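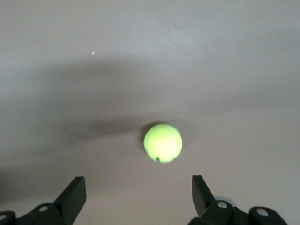

Yellow-green tennis ball against pale grey

A visit to the Trodska sugar works in Nernon

On September 9, 2019 I went with my colleague Sofia Panagiotou to see the Trodska works in Nernon, where they make sprinkles, sugar pearls and coated almonds for pastry shops. We run a small shop for cake decorators and we have bought from Trodska for some years, always through a wholesaler, so we had never seen the place. The invitation came after I wrote a complaint about a case of silver pearls that had lost their shine. Their answer was polite, and in the last line they asked if we would like to come and look.

The works is at the end of a road with warehouses on both sides. We passed it the first time, then turned around at the gas station. The sign is small and the building has the color of sand. What told us we were in the right place was the smell, which you notice already in the parking lot. It is warm sugar with a little vanilla, and after some hours it was in my hair and in the lining of my jacket.

Evanthia Lambrakis met us at the door. She is the production manager and she gave us coats, nets for the hair and covers for the shoes. Rings and watches go into a locker. Sofia could not get her ring off and had to wear a tight glove over it for the whole tour. We also signed a sheet where we declared that we had no stomach illness and had not eaten nuts that morning. I had eaten a cookie with hazelnuts at breakfast, and I said so. I had to wash my hands twice and rinse my mouth, and after that I was allowed in.

The pan room

I had expected that nonpareils are pressed or cut in some way. They are grown. Each one begins as a single crystal of sugar, sieved to an even size. The crystals go into a large tilted copper pan that turns slowly, and the worker pours syrup over them from a ladle, a little at a time. The crystals roll over each other and become wet all over. Then warm air blows in and dries them, and he gives the next syrup. Between some of the layers comes a dusting of corn starch so that they do not stick together.

It takes 3 days to bring a batch of white nonpareils to the right size. In the night the pans stop and are covered with cloth. I asked if it could go faster, and Mrs. Lambrakis told me that they tried it with a stronger syrup one summer. The balls became rough like small raspberries and had to be melted again.

The oldest worker in this room is Iraklis Galanis. He puts his bare forearm into the air of the pan, not touching the sugar, and decides from this if it is time for more syrup. There is also a thermometer on the pan, and he looked at it once while we stood there, I think mostly for us. The noise is much louder than I imagined. It is like heavy rain on a car roof, and you must speak close to the ear of the other person. I lost a good part of the explanations here and asked them again later in the office.

The larger sugar pearls are made in the same way, only with more layers. The coated almonds have their own room behind a double door, with their own tools marked in red, and the workers do not go from one side to the other during a shift. For our customers with allergies this is an important point. But Mrs. Lambrakis was very clear that the packing hall is shared, and that the warning about nuts stays on all the bags. I would ask other shops to keep this in mind when they repack into small jars. The warning must go on the jar as well.

Color

Color is added in the last layers. The pastel shades are the difficult ones, she said, more difficult than the strong red or the black. A pastel has so little color in the syrup that every unevenness can be seen, and the ball looks spotted. For this reason the pale pink and the pale green are built up with many thin pours.

They have now two series. The usual one has the synthetic colors we all know. The newer one is called Zerkumell and takes its colors from plants: beet, turmeric, spirulina and black carrot. I have had mixed results with it in the shop and I was glad to be able to say so to somebody. The blue from spirulina goes grey on a warm buttercream if it stands in a window. Mrs. Lambrakis did not argue. Her advice is to put the Zerkumell blue on the cake on the day of serving, to keep the jar in the dark, and never to bake it into a dough. The yellow and the orange can stand the oven for a short time. She brought a tray of baked cookies to show this, and the yellow was a little darker than before but still nice.

The polishing was the last step we saw. The finished pearls turn in a clean pan with a small quantity of carnauba wax, and the shine comes slowly. About my silver pearls I learned that they had most probably been stored damp somewhere on the way. They had kept a sample from the same lot, number 2219, and the sample was bright. So the fault was with the wholesaler or with me. I have since moved our shelf away from the sink.

Sieving and packing

Before the packing all goes over vibrating sieves. What is too small goes back to the pans as a start for the next batch, and what is too big, or stuck together in twins, is dissolved to syrup. The packing machine is from Hrubý and is the newest thing in the house. It fills up to 90 bags in a minute. It was standing still for most of our visit, as they were changing from one mix to another and everything had to be cleaned. A young mechanic, Periklis Vlachopoulos, was lying half under it with a brush. He explained that nonpareils find their way into every bearing, and that at home he finds them in his shoes.

The mixed colors are still put together by weight in a drum, each color from its own tub. I asked why our last delivery of the pastel mix had so much yellow in it. The answer was that the light colors are a little heavier in the bag and travel down when the bag is shaken, so we should turn the bag over several times before we fill the jars. I tried it when I came home and it helps.

The tasting and the office

At the end we sat with Stavros Balaskas, who does the sales, in a small office with samples up to the ceiling. There was coffee and a plate of coated almonds. The best for me were those with a thin coating and a little orange flower water. Sofia preferred the thick ones with cinnamon.

We talked of practical matters. Small shops can order directly from October, and the smallest order is 2 cases, which may be of different articles. The transport is paid by the buyer. I found the price fair, though for the Zerkumell series it is still high, and I cannot say how many of my customers will pay it. Mr. Balaskas could not promise anything about smaller bags. He wrote it down.

For those who want to go: visits are by appointment, in the morning only, and not before Easter, when they are working at full capacity. Wear flat closed shoes. The pan room is hot, so do not put on a thick sweater under the coat as I did. Photographs are not allowed in production. There is a shelf by the door with bags of second quality, mostly pearls of uneven size, and you pay into a box. I bought the pale green and some white ones, and they are now on sale with us in the basket next to the cupcake papers.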